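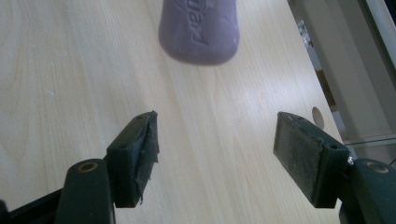
The requester wrote back this morning to say the booking calendar is still showing Celtstead sessions an hour early, but only for people who signed up through the phone page, and could we please have a look before the June program goes out.

7 May 2026
By the Dramcombe help desk

Yes! Very happy to look, and thanks for the detail about the phone page, which turned out to be the clue we needed. Log so far, newest at the bottom.

Opened the Brurwood soapmaking class as a test booking on the desktop site. Start time correct, confirmation email correct, calendar attachment correct. Opened the same class on a phone and the start time slipped back an hour as soon as the attachment was saved. Lovely, a fault we can reproduce on demand.

Cleared the cache and tried again. Same. Tried a different phone with a different calendar app. Same again, so the app is off the hook.

Compared the two attachments side by side in a text editor. The desktop one carries the time zone by name. The phone one carries a fixed offset, and it's the daylight saving offset, left over from summer. The phone template was last edited before the clocks went back, so every booking made on it since then has picked up the old value.

Checked how far it has spread. The export has 275 current bookings across Brurwood and Celtstead, and 53 of them came through the phone page. All 53 have the wrong time in the attachment. The times in the booking system itself are fine, so the printed rolls at the front desk can be trusted.

Swapped the fixed offset for the named zone in the phone template and saved it to the test copy. Made 2 new bookings, one for each venue. Both landed at the right hour, on both phones. Very pleased with that one!

Pushed the change to the live site. Visser, which handles our outgoing mail, limits us to 100 messages a batch, so the corrected attachments fit in a single send with room to spare. Queued them with the subject line "Updated calendar entry for your class" and a short note asking people to delete the old entry first. Most calendar apps will replace it on their own, but the older ones keep both.

Still to do: the waitlist emails use a separate template and I haven't opened it yet. If it has the same offset in it I'll fix it the same way and add a line to this ticket. I'd also like to move both pages onto one shared template, so a change to one carries over to the other. I'll raise that as its own job.

Could you please open a June class on your phone, save the entry, and reply with the time it shows? Leaving the ticket open until then.

Status: waiting on requester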